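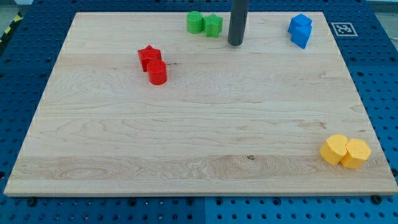 Coloured test pieces on the wooden board at the Ciremia teaching bench.

Anežka Šindelář has been responsible for the demonstration programme at Ciremia since the institute opened its second workshop. She met us there in July, shortly after nine in the morning, before the operators had begun their first session. The programme records people carrying out simple handling tasks through a robot arm, either by guiding the arm directly by hand or by steering it from a desk a few metres away. The recordings are then used to train the arm to carry out the same tasks unaided.

The present task is a sorting exercise with small printed shapes in red, green, blue and yellow. An operator may be asked to bring a pair together, to separate one, or to move a single piece to a stated part of the board. "The instruction is always given in ordinary words," Ms Šindelář said. "We ask for the yellow heart, and we do not say where it is. The operator has to look for it, and the machine will have to look for it as well."

Asked why the shapes differ when colour alone would serve for sorting, she referred to an earlier trial in which every piece was a cube. The trained arm performed well on cubes and poorly on everything else. "A cylinder can be taken from any side. A star cannot. If the fingers close on two points of the star it turns in the grip, and the operator learns within a morning to come in at a different angle. We want that habit in the recordings."

The institute holds 1,021 accepted demonstrations of the sorting task, of which 416 were made by hand guidance and the remainder by remote control. Ms Šindelář was reluctant to rank the two methods. Guiding the arm by hand is quicker to learn, and new operators usually begin with it. Remote control takes longer – most people need several sessions before their movements become steady – but it keeps the operator's own arms out of the camera view.

Her colleague Sebastião Caldeira, who trains the operators, joined us for part of the conversation. He described the most common fault among beginners as haste near the end of a movement. "They travel slowly and carefully across the board, and then they let go too high," he said. "The piece falls over. I ask them to lower it until they see it stop, wait, and only then open the fingers."

Mr Caldeira does not discard every poor attempt. Where an operator misses a piece, draws back and tries again, the recording is kept and labelled as a recovery. Where the operator has plainly lost track of the instruction, it is removed. Each recording is reviewed by a second person, and disagreements are settled by Ms Šindelář. "I am overruled quite often," Mr Caldeira added.

The software used at the operator's desk was written at the institute under the name Oledeo. Its present version introduces a short delay warning, which was requested by the operators themselves after a period of network trouble in the spring. "If the arm is behind your hand by even a little, you begin to push," Ms Šindelář explained. "The recording then shows a person fighting the machine. We would prefer to stop for the day."

The next stage will extend the exercise to stacking, with a target of 600 further demonstrations. Amparo Huamán will take charge of that work in the autumn. The board and the existing shapes will be retained, so that the new recordings can be compared with the old.

Ms Šindelář expects the heart to cause difficulty. "Its top is flat enough to put something on," she said, "but operators do not trust it, and they hesitate. I should like to see whether the arm picks up the hesitation too."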